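Ticket: Zavon nest box camera drops out at dawn
Status: open, waiting on reporter
Product: Zavon box cam with Vindex bird ID add-on

The camera in our chickadee box goes offline every morning at 5 and comes back once the birds have left for breakfast. I have 100 clips of an empty nest cup and not one of a chickadee. Vindex has gone through all of them and logged 19 as "possible owl." The entrance hole would not admit an owl's foot.

Tried so far: restarted the base station, moved it to the kitchen window, replaced the cable, cleaned the lens while the female scolded me from the lilac. No change.

Support reply: Please check that night mode is set to Auto and that the box is within range of the base station.

It is on Auto. The box is six steps from the back door. I have shouted at it from there and been heard.

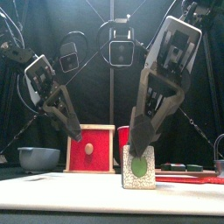
Grostenow, May

Second reply from support, pasted here so it's all in one place: "Dawn dropouts can occur when the infrared lamp and the daylight sensor disagree. Please install firmware 6 and set the switchover to Manual."

Installed. The update took most of an evening and reset the clock, so the camera now goes offline at what it believes is lunchtime. By my kitchen clock it is still dawn. Manual switchover is grayed out unless the Bakke solar panel is unplugged, and with the panel unplugged the battery lasts one night.

Ran it that way anyway. Got a clip at first light: a tail, leaving. Vindex says "squirrel, high confidence."

Next: panel back on, bird ID off, camera on the long extension cord from the porch. I won't open the box again while she's sitting, so please don't ask me to press the reset button inside it.

Log file attached. Leaving the ticket open.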